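Notebook, August, court-side streaming tests

Started 7:40 a.m., hall still locked at the far end, so the first hour went on cable and arguing with the router.

Question for this round: does the Relamar auto-tracking do what the sales sheet says for indoor handball, or do we keep paying a person to pan? Bożena thinks it does, or will with the next update. I have heard about the next update before.

Setup as last time. One wide unit on the balcony rail at center line, the tracking box under the desk, output to the laptop and from there to the league's test channel. Scoreboard feed comes in separately and gets laid over the picture. Match was a preseason friendly, Radebe seniors against the Erby second team, two full halves of 30 minutes. Both coaches agreed to the stream staying private, which suits me fine until the thing can follow a fast break.

First half. Tracking was good when the play was set. Six-on-six around the arc, ball moving side to side, it held a sensible width and didn't twitch. If you only watched that you would buy it today, and I suspect that's the part of the match the sales clip was cut from.

Fast breaks are a different story. The crop follows the largest group of players and the largest group is always late. The goalkeeper throws long, the wing is already past the center line, and the stream is showing a crowd turning around. I logged 86 percent of set attacks as "fine, would broadcast" and 55 percent of fast breaks. Bożena logged the same half and was kinder to the fast breaks. We should swap definitions before the next one. Mine for "fine": the shot and the shooter both in picture when the ball leaves the hand. I don't think that is a harsh rule for a sport with this many goals.

Seven-meter throws: the crop went wide on 2 of them for no reason I can find. Warm-up balls rolling behind the other goal, maybe. Bożena says lighting. The lighting did not change.
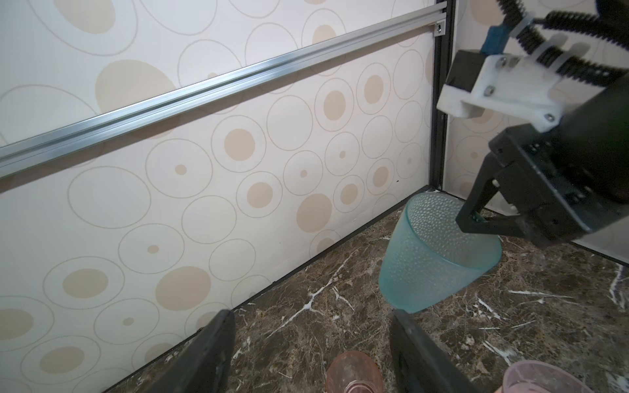

Lachlan Ormsby

Second half. Changed one thing only, the "anticipation" slider, from middle to high. The manual says high "predicts transitions." What it does as far as I can tell is lean the crop toward whichever goal was attacked less recently. That helps after a save and is wrong after a turnover near center. It also swung to the empty end during a team time-out and sat there for most of it. Fast breaks did look a bit better. I'm not writing a number down for that because the second half had far fewer of them, the Radebe side being tired and playing slow. Anyone quoting this entry as "high setting fixes it" has not read it.

Delay from court to phone was around 40 seconds, measured against the hall clock. Fine for parents at home. Useless for the bench, whatever the brochure hints about live coaching.

Score overlay dropped once, came back on its own. Cause unknown. I checked the cable and it was seated. Don't like faults that fix themselves.

Sound: one microphone at the table picks up the timekeeper's chair better than the crowd. Move it. Also the referee whistle clips badly at the current gain, take it down a notch and listen on headphones before the throw-off.

Rover came up again, the follow-camera on a track behind the goal. Looked at the quote with Bożena over lunch. The picture would be lovely and we have no safe place to put the track, the run-off behind the north goal is too short already. Parked until someone measures it properly.

Where I am: not convinced. Tracking box plus a person on standby with a manual override might work, but then we have paid for both. Want one more match with a quick team before we tell the league anything.

For next time:
- same balcony position, tape marks are still down
- slider at middle for the whole match
- agree on "fine" beforehand, in writing
- mic off the table
- ask Relamar for the raw log, they said yes in the spring and nothing came
- Bożena to pull the wide recording so we can count the missed shots off that

Packed up by 2:15. Spare power supply is in the gray case, label has fallen off.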